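Wusard > Bathrooms > Threads

Jonalyn Salazar
20 May 2020

1/ So I've finally started on the bit of the house I've been ignoring since September. Marble, wood, and a lot of glossy black metal!

2/ I do love this black rail though. The thin coppery line on the collar is what sold me (well, that and Gergely going on and on about it).

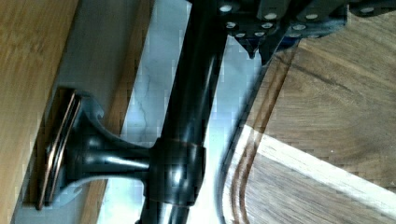
3/ Wiping it down is a pain. Gloss black shows every fingerprint going. Soft cloth, warm water, tiny drop of washing-up liquid, then a dry cloth straight after.

4/ The wood gets its own cloth. I got soap on the grain once and had a cloudy patch for weeks, never again
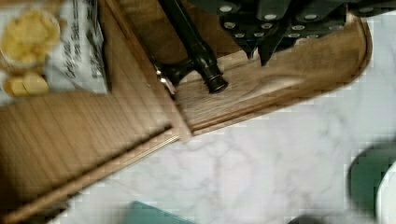 and an old toothbrush is brilliant for grooves, go along them and not across. Crumbs of dried soap, fluff, you name it.

5/ Selvaraj asked if I oil it. Twice a year, thin coat, leave it overnight. I won't do the marble myself, too scared of the stuff.

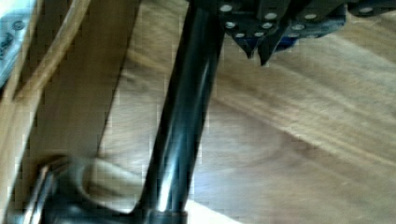 6/ Anyway, next job is finding a spare screw for the rail, so if anyone's got a drawer full of odd ones, please shout. I've tried two shops and they both wanted to sell me a box of 300!

19 comments · 303 shares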